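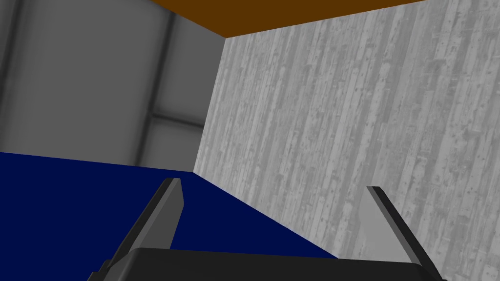
Slow down and let the arm catch up with you, was the advice a reader left under my last post, and I have been muttering it to myself ever since. I'd been complaining (at some length, sorry!) about steering the simulated gripper by remote control, and how every demonstration I recorded came out jerky.

So on Saturday I made a big pot of tea, loaded up the practice room I call Rullthorpe, with its blue floor and that gray plank wall I'm oddly fond of on the right, and started over. I gave myself 20 tries at the simplest thing I could think of, just easing the open fingers toward the corner and stopping. No grabbing, nothing fancy. The first 10 were as bad as ever, and then my hand settled down and I quite enjoyed the rest!

I now have 105 demonstrations saved altogether, going back to August, and I'm afraid plenty of the early ones will have to go. It does learn my bad habits right along with the good ones, little wobble and all. Next weekend I'll try closing the fingers on something.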